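Visit report: open afternoon at Cellbridge, hand-held gripper stations

Prepared for the equipment planning group at Podano
Author: Vangelis Lazaridis

Last February our group was asked to propose a budget for the new manipulation room. Before we send any order, I wanted to see such a room in daily use, so I went on Tuesday to the open afternoon at Cellbridge. My colleague Hedia came with me and took care of the questions on electricity and furniture. I took the questions on devices and spare parts. We stayed from one o'clock until the doors closed at five.

Reaching the place

The building is simple to find from the tram stop, but the entrance for visitors is on the back side, beside the loading door. I recommend to arrive early. At half past one the queue for name cards was already long, and the short talk on purchasing had begun before all people were inside. The slides were promised to us by mail and I will put them in the shared folder when they come.

What the talk said on cost

The speaker divided the cost of a station in four parts: the pair of grippers, the head or backpack equipment, the furniture, and the hours of the person who keeps it working. His opinion was that first-time buyers look only at the first part. He showed one year of his own repair notes, with 201 entries. Of these, 171 were for small things such as cables, pads, screws and markers that had to be printed again. He did not hide this, and I thank him for it, as our draft had one single line called "other" for all these matters.

For a starting set of small parts he gave the figure of 976 euros for each station. We had planned less than half. Hedia asked if the tools are included in this sum and the answer was no.

On the floor

After the talk we were free to walk between the tables. Many tasks are done with hand-held grippers that carry white cubes with black markers, and the objects are things one can buy in any shop. At the table where we stayed longest there was a dark green box with a screwdriver in it, and a glass bottle standing to the right. Such objects cost almost nothing, and they can be replaced the same day. This is good news for our budget – the expensive side is in the hands and on the heads, and much less on the table.

The room was busy. People with backpack equipment were standing and moving between the furniture, and I started to understand why the talk had spent so long on free floor space. Our plan has the tables too near to each other.

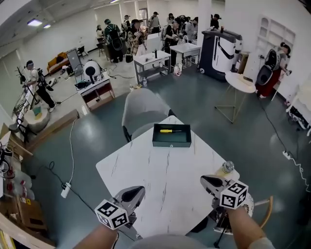

Points for our own plan

Power. There were power strips lying on the floor and cables crossing it. For our room I would ask for outlets from the ceiling, or at least covered channels. Hedia has the opinion that channels are enough for the first year. The price must be asked from two electricians.

Tables. A stone-like pattern looks nice, but I do not know how it behaves under cameras, and I got two different answers to this. I propose that we buy one table and test it before we order the others. Some of the furniture was small and light, easy to move from one task to the next. We can take part of this from our old office.

Chairs. We had forgotten them completely. One chair at each table is needed, plus stools for those who wait.

Grippers. Delivery was said to be long, and the rubber pads should be ordered together with the main device. Samir, the supplier whose leaflet we already had, offers pads in packs only. I asked for a written offer for four stations, with the pads separate, so that we can compare.

Storage. Each backpack needs a shelf or a hook, and a place for charging close to it. I did not find this in any of the three offers we have received until now.

What stays open

I could not learn who pays when a device falls down. One person told me it is covered, another told me it depends on the contract, and the contract was not shown. We should write this question to every supplier in the same words.

Also the training time is not clear to me. The talk mentioned two mornings for a new operator, but a man who stood next to me at the coffee said that his people needed more than one week. I would put one week in the plan and be happy if we need less.

Hedia will correct the floor drawing, and I will change the budget table with a separate line for small parts. The next meeting is in the small room upstairs, at ten in the morning. Please bring the old furniture list.

Related items
Budget table for the manipulation room, second draft
Questions to suppliers: repair, transport, insurance
Floor drawing with outlets
Notes from the visit to the packing hall
Old office furniture list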